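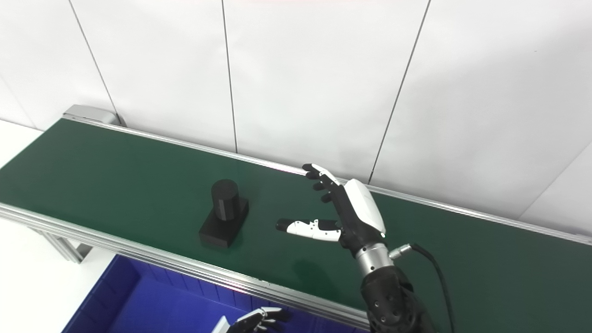
3.2 Belt wear and cleaning intervals

Small packing sites often clean their conveyor belts on a fixed schedule taken from the supplier's manual. Adjei and Yang found that such schedules are rarely checked against the amount of dust that settles in the room. We compared two sites, Skostov and Ljungberg, which pack dry goods of similar weight but differ in how they are aired. Skostov relies on open doors for most of the year — Ljungberg has filtered air.

At each site a strip of clear tape was pressed onto the belt at the end of the shift, lifted, and weighed. Sampling went on for 20 shifts per site. Staff kept to their usual cleaning routine and were not told which shifts would be sampled. Two strips from Skostov tore on removal and were left out.

Dust load at Skostov was nearly 9 times that at Ljungberg and rose further in May, when the yard outside was dry. The cleaning schedule was the same at both sites. Shift leaders at Skostov said they wiped the belt more often in dry weather, but this was not written down and we could not include it.

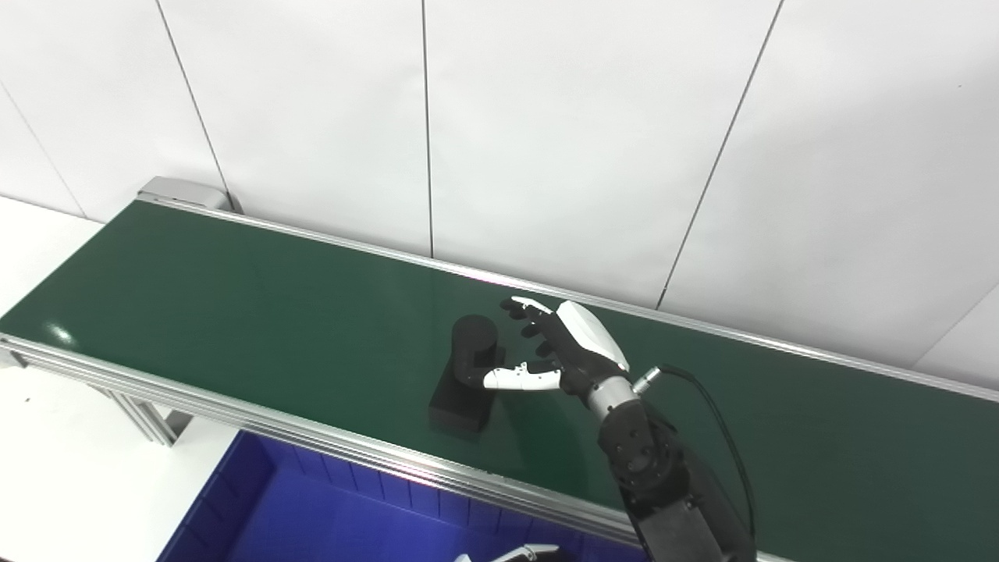
Figure 2. Green conveyor belt with aluminum side rails.

Belt color may affect how soon staff notice dust. Chien reported that pale flour dust was spotted earlier on dark belts than on white ones. We did not test this, and both sites used belts of one color throughout. Rail grooves were not sampled either — tape does not reach into them well, and a brush method would be needed. Section 3.3 gives the cost of the added cleaning time.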